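Dos brazos para recoger una mesa

Paloma Ostrowski
15 de agosto de 2025

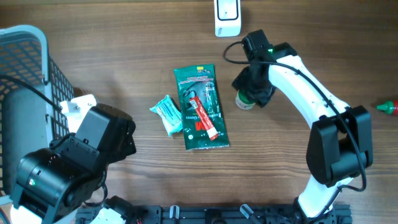

En el taller compartido de la calle Tillari llevamos desde la primavera con un proyecto que a mí, lo digo de entrada, no me convence. Se llama Woltetti y consiste en que dos brazos robóticos montados sobre un raíl recojan una mesa y dejen las cosas en una cesta. Yo he atornillado piezas, he pasado tardes enteras peleándome con los cables y he pagado mi parte, así que no hablo desde la barrera. Pero miro un brazo cerrado sobre un botecito de tapón verde, con el paquete de guantes y el tubo rojo y blanco todavía en medio de la madera, y me pregunto a quién le resolvemos algo. Esa mesa la despeja mi sobrina antes de que arranque el programa.

Me contestan siempre lo mismo: que lo importante es aprender. De acuerdo, se aprende. He aprendido a crimpar conectores y a desconfiar de cualquier tutorial que empiece con «en una tarde». Lo que no acepto es que después se cuente fuera como si tuviéramos un ayudante doméstico a falta de cuatro retoques. En la última reunión alguien propuso presentarlo en septiembre, en la feria de Zukport, con un cartel que decía «la casa que se ordena sola». Pedí que se quitara. Perdí la votación.

Hay una trampa en estas demostraciones caseras y la conocemos todos los que las montamos. Se eligen los objetos. Se elige la luz. Un bote rígido se deja agarrar; un envoltorio arrugado ya es otra conversación, y de un calcetín ni hablamos. Llevo 21 días apuntando en un cuaderno lo que pasa cuando dejo sobre la mesa lo que de verdad tengo en los bolsillos, y el cuaderno no ha salido en ninguno de los vídeos del grupo.

Ververidis, el taller vecino, dedicó esos mismos meses a arreglar lavadoras y prestar herramientas. Nadie les ha pedido una entrevista. Tienen cola los sábados.

No pido que desmontemos nada. Pido que el cartel de la feria diga cuántos intentos hubo y quién colocó las cosas en la mesa. Si con eso se para menos gente a mirar, pues que se pare menos gente.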